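Kitchen tips: clearing the table, with help from a research group

Start with the upright cups. Likum logged 1,749 grasps with hand-held grippers on an ordinary tea table, and the cup standing up was the easy one. Tipped cups took 21 tries to teach — my children have needed more.

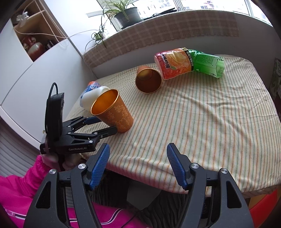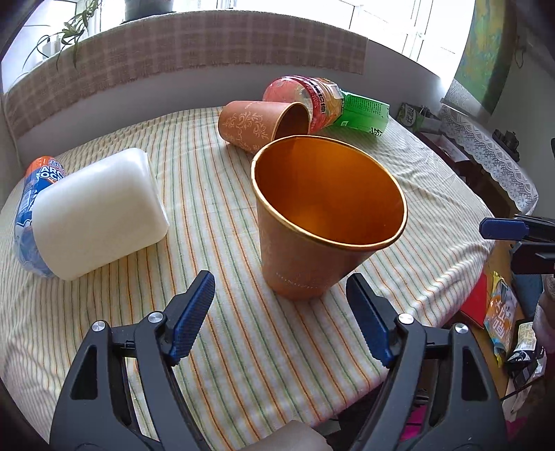
Irfan Ginting wrote in to say that a cup on its side is best taken by the rim, and that his own trial at Nosteo went better once the bottles were cleared first. Bottles roll. Do them before the cups, and leave the cloth till last.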